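What I Kept When I Moved

Posted by Nazareno Pace, 3/7/26

When I moved to Borndale in October, I had a budget of 2,690 dollars for everything that was not rent. I wrote this number on the first page of a notebook and I underlined it two times. I am the kind of person who trusts a number more when it is underlined.

I want to write down how I spent it, and also what I thought about while I was spending it. My sister is planning her own move and she asks me the same questions again and again on the phone. She can now read the answers here, and I can talk with her about other matters.

The largest part went to the transport. I asked two companies for a price. The first one was Otell, and they wanted 1,910 dollars for the full service, with packing. The man on the phone was very kind and he explained to me what "full service" means in this country. It means that strangers put your underwear in a box and write BEDROOM on it. I thanked him and said I would think.

The second price was 593 dollars, from a smaller firm, but I had to pack everything myself and carry it down to the street. I took the second one. I lived on the third floor then, with no elevator, and I have now a personal relationship with those stairs. I know which step makes a noise. I know where the wall is soft from other people's sofas.

Packing by yourself is slow, but it has an effect I did not expect. You must hold each object in your hand and decide if you want to carry it down. When somebody else packs, all the objects travel with the same right. When it is your own back, they have to ask for permission.

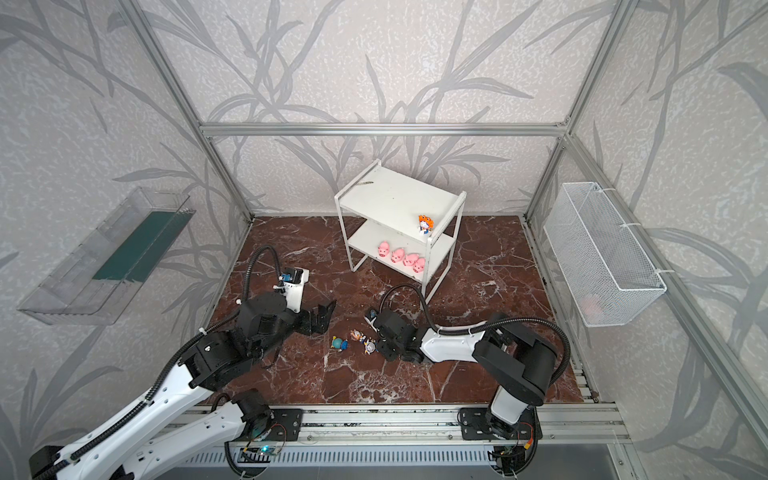 The books were the most difficult. I grew up in a house where you do not throw away a book, even a bad one, even a telephone book. My father kept a manual for a car that he sold before I was born. So I made a rule for myself: if I have read it and I would not lend it to a friend, it goes. It is a strange rule, I know, but it worked better than asking "do I love it?" I don't love my dictionary, for instance. I use it every day. I used it for this post already.

After the books came the kitchen. I had many glass jars. In my language we have a word for a person who keeps jars, and it is not a polite word. I washed them, I put them in a bag, I carried the bag to the recycling, and on the way back I found a nice jar on top of the container and I took it home. It is on my desk now, with pens.

The furniture was almost all easy. The bed belonged to the landlord. The sofa had a problem in one leg, and it had had this problem for so long that I stopped seeing it; I only noticed when a neighbor came to look at it and sat down on the wrong side. She took it anyway, for free, and her son screwed in a new leg the same evening. I was a little ashamed. I had lived with a book under that corner for years. (The book was one that I would not lend to a friend.)

What I kept, in the end, was the table, one good chair, the lamp from my aunt, the winter clothes, the tools, the pans, and a box that I did not open. I will come back to the box.

On the day of the move the two men arrived early, before I had drunk my coffee. They were fast and they did not talk much. One of them looked at my tape on the boxes and shook his head, and he put more tape, the right way, across both directions. If my sister is reading: across both directions. Also write the name of the room on the side and not on the top. When the boxes are one on the other, you cannot see the top.

The new place is on Oyewole Street, above a shop that repairs shoes. It is smaller than the old one. The ceiling is higher, so the rooms feel larger in the morning and colder at night. The first week I slept with a hat. I had forgotten that an apartment has its own sounds and you need to learn them like you learn the names of new colleagues. There was a knocking behind the bathroom wall which I took for a neighbor, and I even knocked back once, to be friendly. It was the pipe.

In that first week I also made my worst purchase. I had some money left, and I felt that an adult man who has just moved must buy something. I went to Pilteo, where all the people in my building seem to go, and I bought a storage bench. It looked very practical in the shop. At home it was too deep for the hallway and too low for the table, and the lid closed on my fingers. I kept it for a month out of pride. Then I returned it, and the woman at the counter did not even ask me why. She had, I think, seen that bench before.

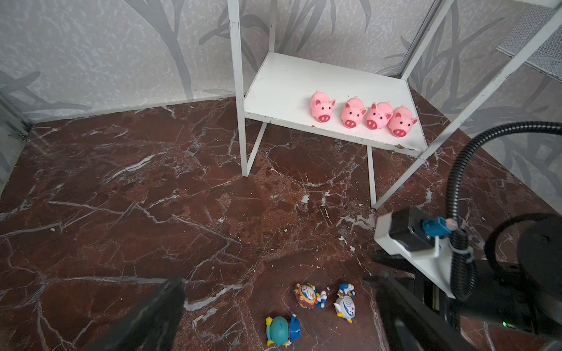 From this I took a habit that I still follow. Before I buy a thing for the house, I put paper on the floor in the size of the thing and I live with the paper for some days. I use old newspapers and tape. If I walk on the paper, I do not have space for the thing. If I walk around the paper without thinking, maybe I do. My downstairs neighbor saw it once through the open door and asked if I was going to paint. I said yes, it was simpler.

The paper saved me from a second armchair and from a desk. It did not save me from a rug, but I don't regret the rug.

I should say something about color too. I never thought about color before. In my old apartment everything had the color that it had when I got it. Here I had white walls and I was afraid of them for a while, the same way I am afraid of a clean notebook. A friend told me to choose one wall and to be brave. I was brave for an entire weekend and the wall became green, a green like the inside of an old school. I like it now. For the first days I kept the light off in that room.

My advice about paint is short. Buy the small can and try it on the wall, not on a piece of cardboard. Look at it at breakfast and again when you come home. And do not believe the name. Mine was called after a kind of tea, and I drink that tea, and it has never looked like this.

There is also the question of floors, and my sister asked about it especially, as she has a dog. I can only repeat what the man in the shoe shop says. He has walked on hard floors all his working life and he says the floor doesn't matter so much, what matters is what you have on your feet. He sells insoles, so he is not neutral. But I bought the insoles, and my knees thank him.

Cleaning takes me less time than before. Part of it is the size of the place, and part of it is that the things which used to stand in the way are now in the way of somebody else. I sweep in the evening, with the radio on. I began to do this for the exercise with the language. The people on the radio speak faster than the people in my office, and when I have a broom in my hands I am not tempted to stop and look up each word. I let the words go past. The next day some of them come back by themselves, in the bus or in the shower, and then I look them up. Last week it was "lopsided." I wish I had known it when I had the sofa.
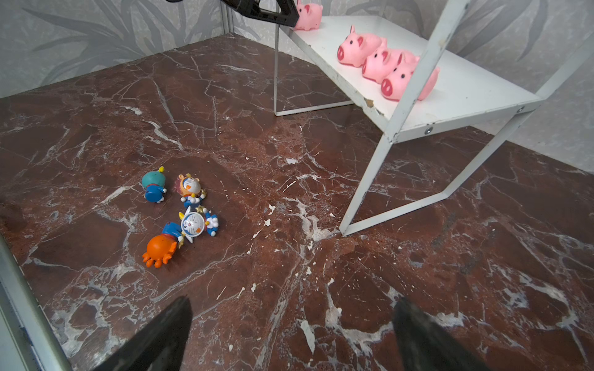

Now the box. It was the one I did not open before the move, and I did not open it after the move either, until the rain in January, when I had finished all my other excuses. I thought it was full of papers from the tax office. On top there were papers from the tax office. Under them were letters from my mother, from the years when I first lived abroad and calling was expensive. She wrote on both sides and then around the edges, so that you have to turn the sheet like a steering wheel to read the end.

Most of the letters are about prices. What the tomatoes cost, what the dentist wanted, who was cheated with a used car. I think she did not know what else was allowed in a letter. In one of them she explains to me how to pack a suitcase: shoes at the bottom, socks inside the shoes, nothing liquid, and "leave one corner empty, you always come back with something." I read it sitting on the floor in my coat.

I put the letters in the drawer of the table, and the tax papers too, in the same drawer, in a plastic folder. The cardboard box I have folded flat and kept behind the door. My sister can have it for her move. It is a strong one, and it has the tape across both directions.

The notebook says I have 51 dollars left from the budget. I have not decided yet. There is a paper on the floor next to the window, long and narrow, and so far I keep stepping on it.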